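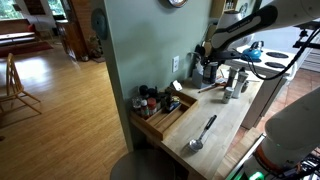
## Lalto two-arm kitchen set

Lalto is a pair of arms for an ordinary kitchen worktop, with a gripper, a stand, a control box and a set of taught jobs. It is sold by Hemport for people who want to find out how much of the tidying and putting away can be handed over to a machine, and who are willing to put up with the parts that can't.

We get asked every week whether it does the housework. It does a few pieces of it, slowly. The rest of this page sets out which ones, so please read the task list before you order.

### What it is like on a real worktop

We test in kitchens people cook in. A spoon left near the front edge, spice jars in a divided wooden tray, a pair of mills, a kettle on the back of the stove: a person clears a worktop like that without thinking about it. For Lalto each of those things is a separate job, and they are not equally hard.

The serving spoon is harder than it looks. The bowl is shiny, and reflections upset the depth reading. The black handle is the better place to take hold, so Lalto looks for the handle first and ignores the bowl. Tall mills are easy. Small bottles standing close together in a tray are the worst of the lot, as the fingers need room on both sides and there often isn't any.

### Jobs it can do now

| Job | State | Notes |
|---|---|---|
| Pick up a single utensil and put it in a holder | Reliable | Holder must stay where it was taught |
| Stand mills and shakers back in their place | Reliable | Dry hands not needed, dry mills are |
| Move an empty mug or bowl to the sink side | Fair | One at a time |
| Put a jar back in a tray | Fair | Needs a finger's width either side |
| Sort a tray of mixed jars by label | Poor | Dark labels are often misread |
| Wipe a worktop | Poor | Goes round things, does not lift them |
| Unscrew lids | Not supported | |
| Anything with a hot pan, ring or kettle | Not supported | Do not attempt |

"Reliable" means that the job finished without help in at least nine tries out of ten over 300 runs in our own test kitchen. "Fair" means more than half. Your kitchen will differ, and the first week is nearly always worse than the second.

### Speed

Putting one utensil away takes some 30 seconds. You would do it in two. Lalto looks, moves, looks again, closes the gripper, checks the grip and only then lifts. Owners who are pleased with it tend to start a run when they leave the room. Owners who stand and watch mostly send it back.

### What is in the box

- Two arms, each with its own base clamp
- One two-finger gripper, black, with spare finger pads
- Control box and stand
- Camera head and bracket
- Arm cables with clips
- Stop button on a long lead
- Printed guide

A second gripper is sold separately. With only one fitted, the other arm can be used for steadying or pushing, which is enough for most of the jobs in the table.

### Space and fitting

The set wants a clear standing place beside the worktop and a wall socket within reach. The reach of each arm is 1000 mm, measured from the base to the fingertips. Leave the cable loop slack enough for the arm to straighten, and keep it away from stove rings. A tight loop is the most common cause of an arm stopping halfway through a move.

Move stools and chairs back before a run. Lalto sees the worktop well and the floor hardly at all.

Lighting matters more than most buyers expect. Strong sun from a side window throws hard shadows, and a shadow lying next to a spoon can be taken for part of it. A blind helps. So does running in the evening with the ceiling light on.

### Teaching a new job

1. Clear the worktop and let the camera take its base view.
2. Put out the item you want handled.
3. Hold the teach button and lead the arm through the move by hand.
4. Repeat 12 times, shifting the item a little each time.
5. Run it at slow speed with your hand on the stop button.

Jobs are saved to the control box. If you move the utensil pot to the other corner, teach the end point again – the pick-up does not need redoing.

### Safety

Keep children and pets out of reach of the arms during a run. Switch the stove off at the wall before you start, even for jobs at the far end of the worktop. Do not give Lalto knives. The gripper will hold one perfectly well, and the software has no idea which end is sharp.

Glass is allowed but not covered. We replace arms and grippers under the guarantee; we do not replace jars.

### Fits with

The Trarosetti rail stand fits the Lalto base with the adaptor plate, and saves floor space in a narrow kitchen. Xue finger pads fit our gripper and are softer than ours. They hold smooth plastic lids better and wear out sooner.

### Before you order

If you want a clear worktop at the end of every day with no effort, a machine is not ready to give you that, ours included. If you would enjoy teaching one to put the spoons away and don't mind picking the odd one off the floor, Lalto will suit you.

Sets are built to order. The next batch ships in March. Returns are accepted provided the arms are sent back in their original foam.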